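Home | About the Fund | Projects | Reports | Contact

Interim Progress Report to the Konex Fund
Project: Trunness House Short-Stay Lodging for Families of Hospital Patients
Reporting period: second quarter of operation, ending in April
Submitted by: Dezső Deák, Project Manager, Kerekes Housing Trust

1. Purpose of this report

This report covers the second quarter of work at Trunness House, which provides low-cost rooms to people visiting relatives at the regional hospital in Godano. It follows the format agreed with the Fund at the start of the grant and should be read together with the first quarter report. Financial tables have been sent separately.

2. Occupancy and referrals

The house received 46 family groups during the quarter. Most were referred by the hospital's social work office, and the remainder contacted us directly by telephone. Stays ranged from a single night to just under a month. Demand was highest in the first half of the quarter, when two wards were merged and patients were moved to Godano from outlying clinics.

We turned away 11 families for lack of space. In each case staff gave the family a list of nearby guest houses, and several were later offered a room when one became free. The waiting procedure has been rewritten so that families with a child in intensive care are contacted first. The hospital has reviewed the new wording and accepted it.

3. Building works

The boiler replacement was finished ahead of the winter deadline. The contractor returned once to correct a faulty valve on the upper floor and made no charge for the visit. Window repairs on the north side are partly complete – the remaining frames have been measured and ordered, and delivery is expected early in the next quarter.

The ramp at the side entrance remains our main concern. The city inspector asked for a gentler slope than the approved drawing showed, and this means moving the drain that runs beside the path. We have requested a revised price from the contractor and will write to the Fund separately if the change cannot be met from the contingency line. Until the work is done, guests who use wheelchairs enter through the delivery door, where a bell has been installed.

4. Staffing

The night desk is now covered seven days a week. A second housekeeper joined the team on a part-time contract and has completed her safety training. The position of family liaison worker was advertised twice. The first round drew few suitable applicants, and the salary was then adjusted within the limits set out in the grant agreement. Interviews have taken place and we expect to confirm an appointment shortly.

Evening reception hours have been extended to 9:30 p.m. at the request of the hospital, whose visiting times changed during the quarter.

5. Rooms and furnishings

Furnishing of the second floor is complete apart from curtains in the corner room. Mattresses, lamps and small refrigerators were bought from the budget approved last year. Bedding has come from two sources, a bulk purchase of plain sheets and towels and a collection of household textiles given by residents of the town. Donated items are washed on site, checked for wear and sorted by size before they are placed in rooms. Guests have commented that the patterned throws and colored cloths make the rooms feel less like a clinic, and we intend to continue accepting them in modest quantities.

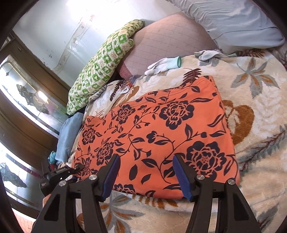
6. Guest feedback

A short paper form is left in each room. We received 30 completed forms. Cleanliness and the helpfulness of staff were rated highly. The most frequent complaint was noise from the shared kitchen late in the evening, and the kitchen now closes earlier. Several guests asked for a laundry line in the yard – this has been added to the maintenance list.

7. Plans for the next quarter

We will complete the window repairs, settle the ramp design and bring the liaison worker into post. An open house for hospital staff is planned for a Saturday once the corner room is ready. We would welcome a visit from the Fund's officer at the same time.

Comments (3)

M. R.: My sister and I stayed while our father was in surgery. The night desk was very kind to us. Thank you to everyone there.

Godano resident: Are you still taking blankets? I have two in good condition.

Kerekes Housing Trust: Yes, please bring them to reception during opening hours.

© Kerekes Housing Trust | Contact us | Back to top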